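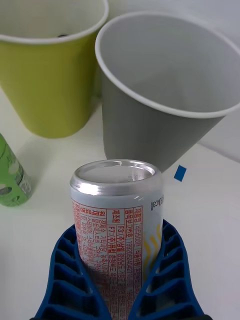 Skumel Facilities Services – Shared Refreshment Rooms

Section 7. Setting Up a Refreshment Room

7.1 Purpose of this section

This section describes how a room coordinator prepares a shared refreshment room for first use and how the room is entered in the Wonimon stock register. It applies to all rooms on the Rarnus site and to leased rooms in the Usman building. Rooms with cooking equipment are covered in Section 9, and the steps below should be read together with that section where both apply.

The room coordinator is named on the notice inside the door. If no name is shown, contact the Facilities Services desk before starting.

7.2 Before you begin

Make sure that you have the following:

– the room key and the key to the storage cabinet
– a Wonimon user name with coordinator rights
– the blank opening sheet (form RR-2)
– shelf labels and a permanent marker
– a surface cleaner approved for food areas

CAUTION: Do not plug in the refrigerator on the day it is delivered. Leave it standing upright overnight with the door open.

7.3 Preparing the refrigerator

1. Check that the refrigerator stands level. Adjust the front feet by hand. Do not place cardboard or folded paper under the feet.

2. Wipe the shelves and door seals with warm water and a mild soap. Dry them with a clean cloth.

3. Connect the plug directly to the wall outlet. Extension cords and power strips are not permitted.

4. Set the dial to the middle position and close the door.

5. After the refrigerator has run overnight, read the thermometer on the center shelf. Write the reading on form RR-2. A reading above 40 °F must be reported, and the refrigerator must stay empty until it has been checked.

Note: The thermometer is supplied with the room kit. It stays in the refrigerator and is not to be moved to another room.

7.4 Receiving drinks and dry goods

Deliveries are made to the loading area and signed for by the coordinator or a named deputy. Goods left without a signature are returned to the supplier.

1. Compare the delivery note with the order in Wonimon. Record any difference before the goods are put away.

2. Open each carton and remove the outer wrapping. Crushed or leaking items are set aside and entered as "damaged on arrival."

3. Check the date on one item from each carton. Where cartons carry different dates, enter them as separate lots.

4. For imported goods, confirm that an English ingredient list has been supplied, either on the item or on a separate sheet. File the sheet in the room binder under the product name. If no sheet has been supplied, hold the goods in the storage cabinet and notify the desk.

5. Scan the barcode on one item from each lot. When Wonimon shows the product name, enter the quantity and press Confirm.
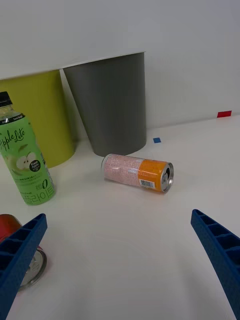
Fig. 7-1. Slim drink can with barcode label.

If the scanner does not read the code, clean the scanner window and try again. Codes printed on a curved surface are read more easily when the bars run across the scanner line. After two failed attempts, type the number by hand using the Manual Entry screen. Do not scan a similar product in its place – the allergen record is attached to the product number, and a substitute entry will display the wrong allergens on the room list.

CAUTION: Never remove or cover a product label. Shelf labels are placed on the shelf edge only.

7.5 Stocking the shelves

1. Place the oldest lot at the front.

2. Keep dry goods off the floor. The lowest cabinet shelf is reserved for paper supplies.

3. Store cleaning products in the locked compartment under the sink.

4. Leave the top shelf of the refrigerator free for items brought in by staff. These must carry a name and a date.

5. Enter the shelf position of each product in Wonimon. Positions are written as a letter and a number, for example B2.

The opening stock for a standard room must not exceed 287 items. Larger rooms may apply for a higher limit by writing to Kristóf Lengyel, Supplies. Applications are reviewed in October and take effect with the following order.

7.6 Tables and work surfaces

Tables are assembled and placed by Facilities Services. The coordinator is responsible for the condition of the surface once the room has been handed over.

1. Check that the table does not rock. Report a loose leg and keep the table out of use until it has been repaired.

2. Clean the whole surface, including the rear edge, and let it air dry.

3. Keep a clear passage of 30 inches between the table and the nearest cabinet or door.

4. Electrical appliances may be placed only on the counter. Kettles and coffee makers are not permitted on tables.

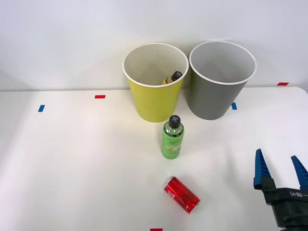
Refreshment Room Manual – Issue 2 – Page 30

Note: Scouring pads and powders damage the surface and will void the furniture warranty. Dried stains are softened with a damp cloth left in place for a few minutes.

7.7 Waste and returns

Each room has separate containers for general waste and for empty drink containers. The coordinator decides where they stand, provided that they do not block a door, a heater, or the fire extinguisher. Small countertop or tabletop bins may be used in addition to the floor bins and are emptied at the end of each working day.

1. Fit a liner in every floor bin. Fold the liner over the rim and check that it sits flat.

2. Attach the printed sign supplied for that type of waste at eye level. Handwritten signs should be replaced at the next order.

3. Ask users to empty all liquid into the sink before discarding a container.
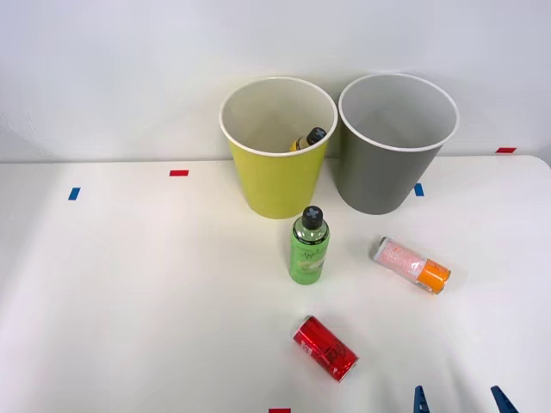

4. Wash the bins once a week with hot water and leave them to dry upside down. A bin that is cracked or that keeps an odor after washing is to be exchanged at the desk.

5. Take full bags to the collection point before 4 p.m. Bags must be tied and must not be left in the corridor.

Glass is not collected from refreshment rooms. Take it to the glass container beside the loading area.

7.8 Handover

When all steps have been completed, sign form RR-2 and send a copy to Judit Kun, Room Administration. The room is shown as "Open" in Wonimon once the form has been accepted – normally on the next working day. Until then the door notice must read "Not in service."

Keep the original form in the room binder for as long as the room is in use. If the coordinator changes, the new coordinator repeats the stock count and signs on the second line of the same form. The remaining steps do not need to be repeated.

Filed under: Workplace Guides > Kitchens and Break Areas

Contact Facilities Services | © Skumel | Last revised 2022-07-22 | Back to top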